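How Is a Cartoon Movie Made?

Do you like cartoon movies? Many children watch one in 80 or 90 minutes, and then it is finished. But to make such a movie takes much longer. Let us look at how the people at the Pelano studio made their movie "The Goats of Histdale."

First comes the story. The writers put it on paper, with all the words that the characters will say. This paper is called a script. For the goats, the script was written 11 times before everyone was happy with it.

Then the artists draw the storyboard. A storyboard looks like a comic book. Each small drawing shows one moment of the movie. The Histdale storyboard had 1,232 drawings, and they were hung on the walls of a long corridor so that the whole team could walk along the story and read it.

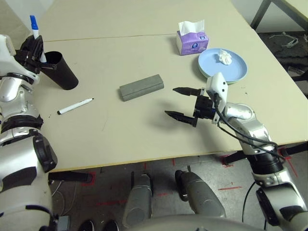 After the storyboard, the actors come to record the voices. Maybe you think that the pictures are made first and the voices later. In most cartoons it is the other way around! The artists listen to the voice, and then they draw the mouth so that it moves together with the words.

Now begins the longest part, the animation. A movie shows 24 still pictures in every second. Each picture is a little different from the one before, and your eyes see them as movement. When the old goat Parnen jumps over the river, the jump has 300 pictures, so it takes twelve and a half seconds. It is a very slow and funny jump.

At the end come the music and the sounds. The sound of goat feet on stones was made with two halves of a coconut.

Try it yourself! Take a small notebook and draw a ball in the corner of the last page. On the page before it, draw the ball a little higher. Continue like this to the first page. Then let the pages run fast under your thumb, from the back to the front, and watch your ball go up.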